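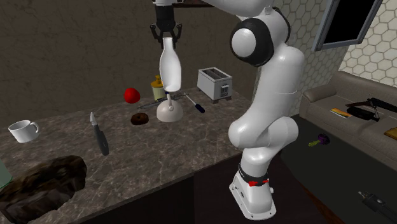 "Eighty-seven percent," said Wai-kit Tseng, and turned the laptop around so she could see it.

Chun-yin Chang didn't look at the number. She looked at the chair next to his desk, moved a coat off it, and sat down.

"Eighty-seven percent of what?"

"Of trials. Pick up the milk bottle, hold it clear of the counter, keep it upright. It's a simulated kitchen, and we shuffle the clutter every time. Niltitz only got there with a fixed layout."

"And who decides it's upright?"

"The simulator."

"The simulator that trained it."

He picked up his pen and put it down again. Outside, a truck was backing up to the Wornum loading dock, beeping.

"It's a standard check," he said.

"I'm sure it is. What's in the bottle?"

"Milk."

"What's in it, Wai-kit?"

He scrolled for a while. "It's a solid body. Uniform density."

"So it doesn't slosh."

"No."

"I spilled milk on my own floor this morning, and I've had a lot more training than that thing." She pulled the draft toward her. She had read it twice on the train and written in the margins both times, first in pencil and then, somewhere after the tunnel, in ink. "Page seven. You say the method 'understands' clutter. Take that out."

"It goes around things. It's never seen that arrangement before."

"It's seen that mug, though. It's seen that toaster. You moved them."

"That's what the held-out set is for."

"You held out arrangements. Did you hold out any objects?"

He didn't answer. She waited, because she had learned from old Liu that waiting was most of the job, and because her coffee was still too hot.

"Two," he said. "The apple and the donut."

"And with just those trials?"

"There weren't many of them."

"Wai-kit."

"Twelve percent lower."

"Twelve percent, or twelve points?"

He had to open another file for that. It took a long time to load, and while it did, neither of them said anything. The bottle hung in its gripper on the screen, above the kettle, perfectly still.

"Points," he said.

"Then that goes in the abstract."

"Ukex won't like it. They wanted one number."

"Ukex can have two." She wrote it across the top of the first page and underlined it. "When's it due?"

"Tonight."

She took off her coat.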